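Skiltavau Tabletop Finish, Clear Matte

Product no. 129
Maker: Kollik

Skiltavau is a water-based clear coat for indoor wooden tabletops, desks and benches. It dries to a low-sheen film and adds very little color to pale wood. Use on bare or previously oiled wood after the surface has been cleaned and sanded. Do not use on cutting boards or outdoor furniture.

Application
Sand with the grain and remove all dust. Stir the can; do not shake. Apply a thin coat with a foam roller or a soft brush, working toward the far edge. Recoat after 20 hours. Sand lightly between coats with 200 grit paper. Two coats are enough for desks. Three are advised for tables in daily use.

Undersides should get at least one coat. A top sealed on one face only may cup as room humidity changes.

Curing
Light use is possible the day after the last coat. Do not place rubber feet, vinyl mats or plastic bins on the surface during the first week, as these can leave marks in a film that has not fully hardened.
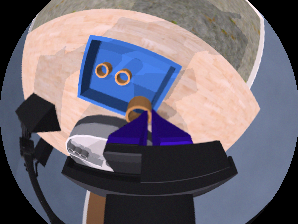
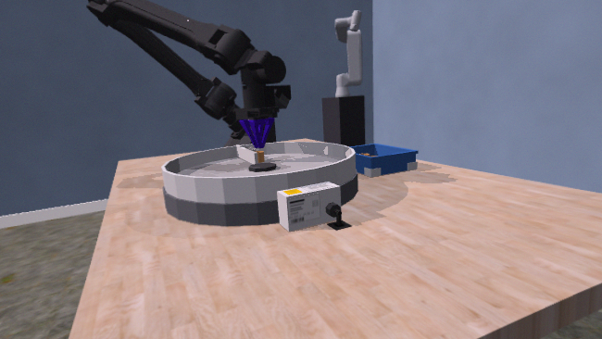 Cleaning
Wipe with a damp cloth and mild soap. Avoid ammonia, wax polish and abrasive pads. Rings and light scratches can be sanded locally and recoated without stripping the whole top.

Storage
Keep above freezing. An opened can should be used within the season. Thickened material cannot be thinned back and should be discarded.

Technical questions: Zoriana Tkachuk, finishes desk
Data sheet revised 07/10/2022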